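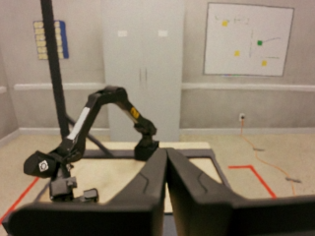

How wide should the gap be between two boards in an outdoor deck? In our trials a gap of 7 mm drained best and still felt comfortable underfoot.

3.2 Gap shape and drainage

We tested 249 board pairs at the Borkalow yard, and the results were a real pleasure to plot! Straight gaps held leaf litter after nearly 200 wettings, while tapered ones stayed clear far longer (Figure 2).
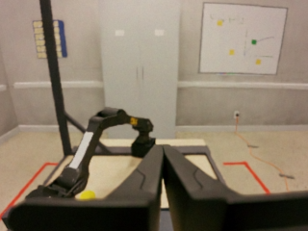 Figure 2. Narrow at the top, wider toward the bottom.

Tapered gaps shed grit because a particle that gets past the top edge has nothing left to wedge against. The thin gap between the two dark fingers in Figure 2 widens downward in the same way, and the Hubmann profile follows that form. Pairs cut to it were still draining freely at 500 wettings – a lovely result for such a simple cut.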